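Last updated: October
By Thu Thân

Equipment review: Mirnov adhesive hooks, diamond pattern

The workshop purchased a pack of 10 hooks as targets for the key-hanging arm that members are building under Aldo Marras. Four are now in service on the light gray panel, each carrying keys. Installation requires no drilling. The small metal hook accepts a wide split ring as readily as a modest one, and the white face gives the arm's vision software little contrast against the panel — a drawback members should plan for.

Over 17 trial sessions, one hook lost adhesion and was replaced. Brock Grewal recommends cleaning the surface with alcohol and waiting overnight before loading. The instructions supplied omit both steps.

The hooks are approved for continued use with keys. Heavier tools should remain on screwed fittings.

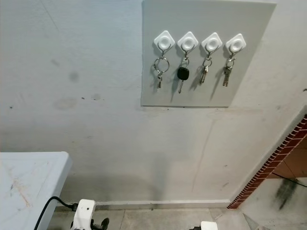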